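Keeping a Two-Arm Cell Ready for the Bin Task
Student project report, February

Our cell has two arms with matching grippers, and the job is changing the bag in a round trash bin. I picked the maintenance side because I wanted to get my hands on the hardware, and I got my wish! The setup notes I inherited from the Edley group were 15 lines long. Mine are longer.

1. Fingers

Both grippers have to reach the rim without bumping each other, so I check the fingers first with the arms already over the bin.

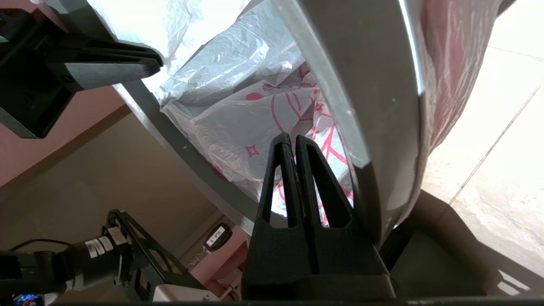
Figure 1. Grippers at the bin rim, with a printed plastic bag behind.

Thin plastic is a wonderful test of finger alignment. A small offset that a box would forgive lets a bag slide straight through. I wipe the pads, tighten the finger screws and run an open-close cycle 75 times before every session. 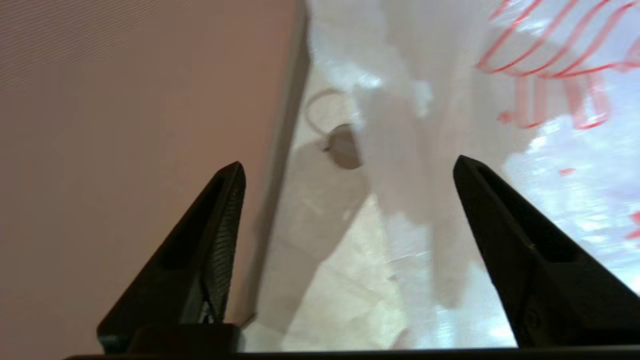 My worst week came from one loose screw. The position log looked perfect and the bag kept slipping anyway, and it took me 197 trials to stop blaming the software (sorry, Wanpen Kaewkla, your code was fine).

2. Cables

Each cable needs enough slack for the wrist to turn, and not so much that it drags in the bin. I move both arms by hand to their closest point and look for tight spots.

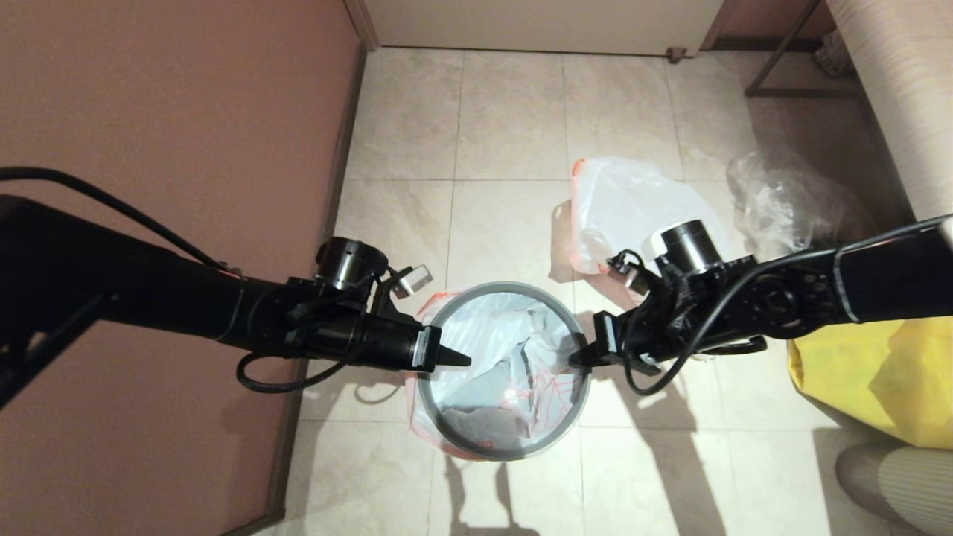 3. Resetting the floor

A reset starts with the arms out of the way, the bin standing empty of bags, and the gray ring off. Then the bags go back to their starting spots. 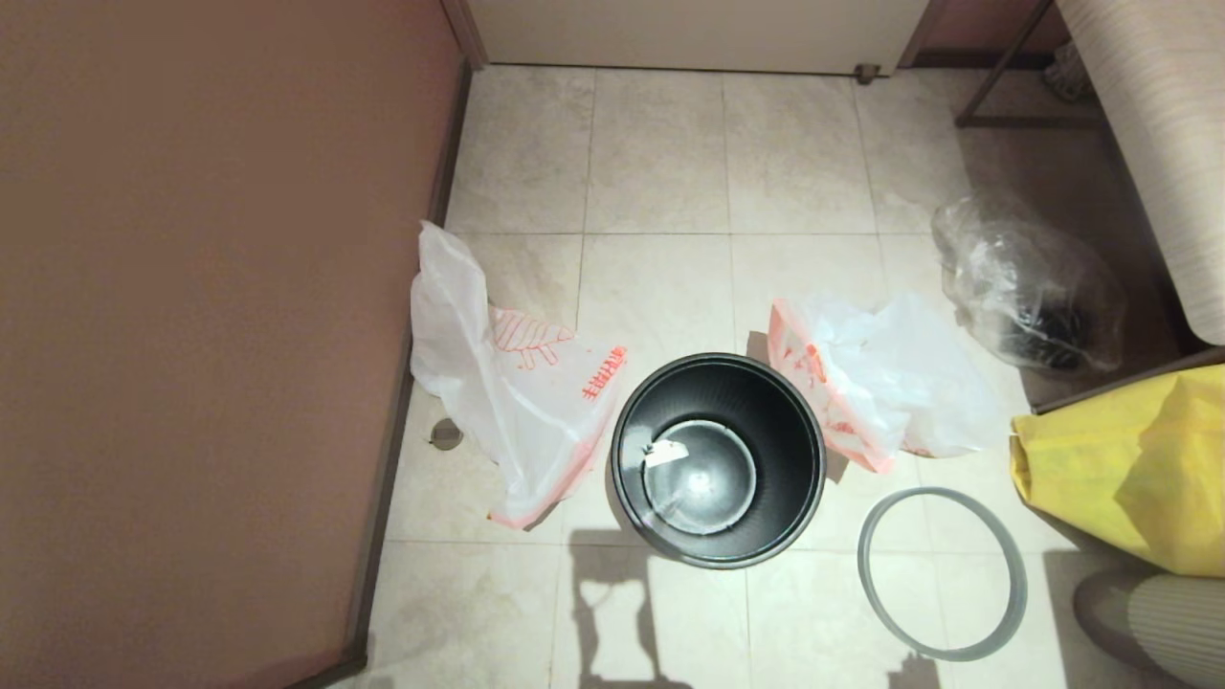

Li-hua Kwok

With this routine a full check and reset takes me 15 minutes, down from 70 when I started. Next I want to try softer pads from the Rinum kit, and I've asked to keep the cell through the summer so I can wear a set out properly.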